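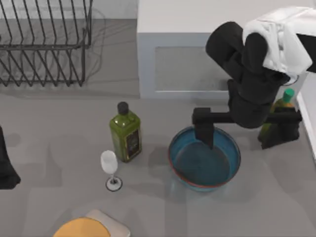
Does the gripper have to be inspected before the purchase request goes in, or can it wait until the arm is delivered?
Inspect first. Finger reach and clearance decide which gripper option is ordered, and the option cannot be changed once the request is signed.

Pre-purchase safety checklist, countertop handling cell
Site: Malabanan test kitchen
Equipment under review: Clurnero arm with two-finger gripper
Inspector: Vasanthi Bepari
Budget holder: Anil Sundaram
Date: 2023-07-18

Section A. Reach and clearance

A1. Fingers can enter an open bowl from above without the gripper bar touching the rim.
Result: Pass in simulation. Repeat on hardware.
Comment: One finger inside, one outside is the grasp to be used for all round bowls. The outside finger must not be driven down into the counter. Set a floor limit in the controller.

A2. Glassware stays clear of the arm through the full move.
Result: Open.
Comment: Bottles and stemware next to the bowl are the worst case. Jeltarano quoted a padded finger sleeve as an extra. I would buy it. B. Minja disagrees and wants slower approach speed instead. Both can be tested on the loan unit.

A3. Links clear wall cabinets and dish racks at the rear of the counter.
Result: Pass with condition.
Comment: Wire racks are a snag point for cables. Order the internal cable routing. It adds 987 to the price and was left out of the first estimate.

Section B. Mounting and power

B1. Mounting surface rated for the arm, gripper and payload.
Result: Open.
Comment: Rating for the existing counter not found. Indira Pai has asked the building office for drawings. If there are none, budget for a floor pedestal.

B2. Dedicated circuit, no shared outlets.
Result: Fail.
Comment: Electrician needed before delivery. Cost belongs on the facilities line, not on equipment.

B3. Emergency stop within reach of the operator.
Result: Pass on drawing.
Comment: The quote covers one button. A two-arm layout needs one on each side. Add to order.

Section C. Loose items and coverings

C1. No cloth, towels or film on or over the links during powered motion.
Result: Not assessed on hardware.
Comment: Keep as a daily check. Applies to simulated layouts too if they are used for operator training.

C2. Oil bottles capped before any run.
Result: Procedure written.
Comment: Spill kit is in the consumables budget, line 13.

Section D. Planning items

D1. Spare fingers.
Comment: Order 4 sets. Plistora ships them only with the main unit or at full price later.

D2. Acceptance test.
Comment: 70 bowl picks, mixed sizes, no rim contact by the gripper bar. A dropped bowl ends the test and it starts over from the first pick. Supplier to be present.

D3. Training.
Comment: Upendo Shemweta to be trained first. The quote includes one seat. A second seat should be priced now, before the discount runs out in December.

D4. Service contract.
Comment: Wording excludes damage from liquids. Ask for this to be struck or priced separately. No reply yet.

Status: hold. Request goes to A. Sundaram when A2, B1 and B2 are closed.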